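Re: [kitchen-gear] Countertop ice makers, again

On 18th June the list member in Altlow wrote:
> My Zervas makes nearly 50 cubes and then sulks with the "add water"
> light on, tank full. Is it dead? Stendance wants 97 dollars just to
> look at it, and a new one is 169.

It isn't dead. It's a Zervas, and they do this when the float gets scale on it. Unplug it, drain it through the plug underneath, and pour in a half-and-half mix of white vinegar and water. Leave that for an hour, then wiggle the little float with a chopstick until it moves freely. Rinse twice, unless you enjoy pickle-flavored iced tea.

Mine went through this last September. I paid Stendance their fee and got the machine back with a very clean lid.
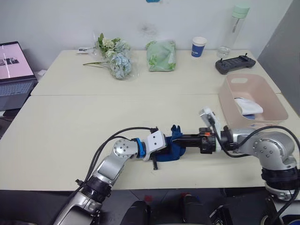 Two white tables end to end, two arms.

As for replacing it, the Clillow holds a bit more and is quieter, but the basket is a flimsy thing and the scoop vanishes into the ice every time. I also looked at the undercounter model they sell for 2,870 dollars. For that money I would expect it to drink the tea for me.

If the vinegar doesn't do it, check the sensor window on the side of the bin. A wet cube stuck against it will stop the whole show. Wipe it with a soft cloth and let us know which light comes on next.

> Also, does anyone want a spare scoop?

Yes. See above re: Clillow.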